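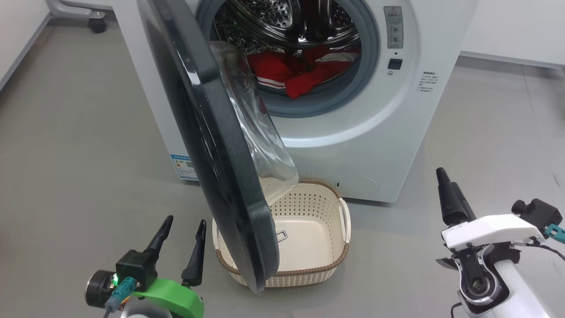
The washing machine task at Telira, with the door open and the basket in place.

Notes on Teaching the Laundry Task
July 1, 2021

The first stage of the household programme at Telira has now closed, and I should like to set down what was learned from it while the details are still fresh. The stage concerned one task only: taking clothes out of a front-loading washing machine and placing them in a basket on the floor.

All teaching was done by remote control. The operator holds a pair of hand controllers, one for each arm, and sees what the head camera sees. Every movement is recorded together with the pictures, and the recordings are later used for training. We kept 3,629 recordings from this stage. A further 496 were set aside, most of them for long pauses in which the operator was deciding what to do next.

Pauses proved to be a greater difficulty than dropped clothes. A dropped sleeve that is picked up again is useful material, and operators were asked to carry on after such a slip. A still arm teaches the robot to keep still. My colleague Vivek Dixit proposed that each operator should look over the drum before starting the recording, and this rule was adopted for the remainder of the stage.

The position of the basket also required some thought. When it stands directly in front of the machine, the open door hangs over part of it, and the arm on that side has less room to come down. We considered fixing the basket well clear of the door. It was decided instead to vary its place between sessions, as would happen in any home.

Tangled clothing remains the weakest part of the work. Operators pull, wait, let go and take hold again, and no two of them do so in the same manner. We have asked them to lift slowly and to use the second gripper when a garment catches on the rim. The older instruction sheet, written for the Vondia trial, said nothing on this point and has been withdrawn.

New operators will continue to have 2 practice sessions before their recordings are kept. The next stage, which adds closing the door afterwards, is due to be completed in December.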